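February 28, 2018

Parent questionnaire, second pass

Spent the morning on the returned sleep questionnaires and I'm a bit cross with myself. We've had 157 back out of 573 posted, fine for February, but question six is a mess. I asked whether the child "settles easily" and half the parents took that as bedtime, the other half as settling after a meltdown. My fault entirely!

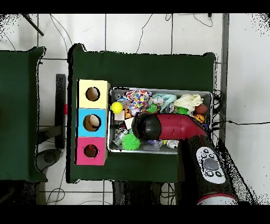
So I've split it in two. 6a is bedtime only, 6b is waking in the night, and meltdowns get moved to the daytime page where they should have been all along. Ludivine Gilbert wants a free text box under each (she's right, the margins are crammed with handwriting).

Things to sort before the April mailing:

1. Reword six and get it past the Dunstan parents' group. They were very good on the sensory page last time.
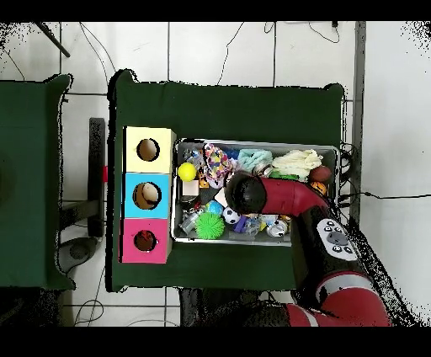
2. Ask Murel for a new print quote. Their old one was for four pages and we're now at five, or six if the text boxes stay that big.

3. Decide what to do with the forms where both parents filled one in and disagree. I've found 12... no, sorry, misread my own tally, it's 112 single forms and the rest are doubles or unsigned. Doubles go in the blue folder for now.
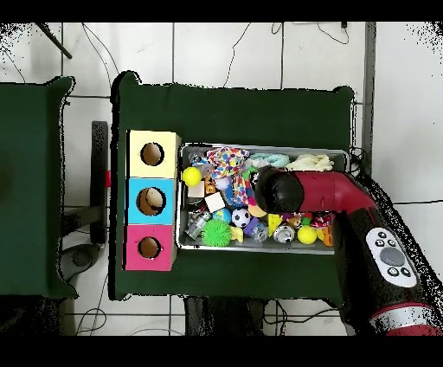
I'm tempted to keep both versions of each double and just flag them. Mum says he sleeps six hours, Dad says nine, and who's to say the one on the late shift isn't seeing something different? Throwing one away feels wrong.

Rang round at lunch about the melatonin question, whether it belongs on a form for under-fives at all.

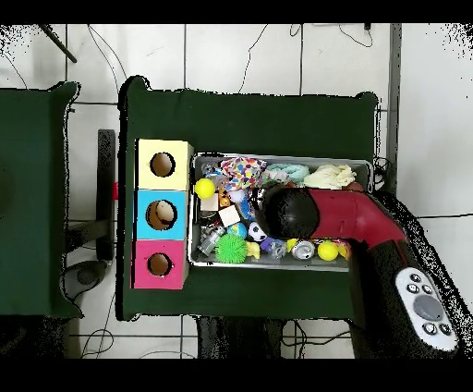
Lakshmi Poduval thinks it should stay, but worded as "anything given to help with sleep", so that herbal stuff and antihistamines get written down too. Much better than mine. Changed it on the draft, version nine, saved in the Skomik folder.

Still to do: postage, and chase the Avex clinic for their address list.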